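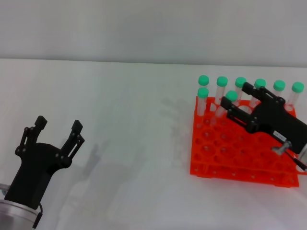 Part-Time Assistant Bookbinder, Lencho Bindery

Lencho is a small bindery that repairs and rebinds books for libraries, churches, schools and private owners. We are looking for a part-time assistant to join us in April. Most of the work is done by hand at the bench. You do not need to be a trained bookbinder, but you should have made or mended things before and be able to show us what.

The shop takes in family Bibles, cookbooks, hymnals, town records and the occasional set of law reports. Last year we finished 925 volumes. The largest job on the shelves right now is a run of 179 bound newspapers for the Clunari Reading Room, which will take up much of the new assistant's first few months.

What you will do

Take books apart, clean the spines and keep the sections in order.
Mend torn pages with Japanese tissue and wheat paste.
Sew text blocks on tapes or cords. We will teach you our way of doing it even if you already have your own.
Cut board and cloth to size.
Make simple boxes and slipcases.
Write up the condition of each book when it comes in and again when it goes out.
Pack finished orders and help customers at the counter on Saturday mornings.

You will not be asked to do gold tooling or leather paring in the first year. After that it depends on how you get on and what you want to learn.

What we are looking for

Neat, steady handwork. Sewing, model making, framing, upholstery and print finishing are all useful backgrounds.
Accurate measuring, in both inches and millimeters.
Patience with repeated work. Some days you will sew the same kind of section from morning until closing.
Clear handwriting for the job tickets.
Able to lift a box of books weighing up to 40 pounds and to stand for part of the day.

Paste and leather dust bother some people. If you have asthma or skin allergies, please ask us what materials we use before you apply.

Hours and pay

The job is 24 hours a week over three weekdays plus Saturday mornings. The weekdays can be discussed, except that we need you on Tuesdays, when the courier comes. We are closed Sunday and Monday. Pay starts at roughly $2000 a month before tax and is reviewed after six months. You get paid vacation, and we supply your apron, bone folder and knives. The first 2 months are a trial period for both sides.

The bindery is on the ground floor of the Rilach Building, with a ramp at the side door. There is bike storage in the yard. Street parking is free after 6 p.m. but metered during the day.

How to apply

Send a one-page letter and a list of past jobs to Ajith Poduval, bench manager, at the bindery address. Include photos of two or three things you have made or repaired. Please do not mail us the objects themselves.

People we would like to meet will be asked in for a paid half day. You will fold and sew a small blank book, cut some board and have lunch with the rest of us. Bring reading glasses if you use them.

We also run an evening sewing class with the Nornudent Paper Store. Applicants are welcome to sit in on one, but it has no bearing on who gets the job.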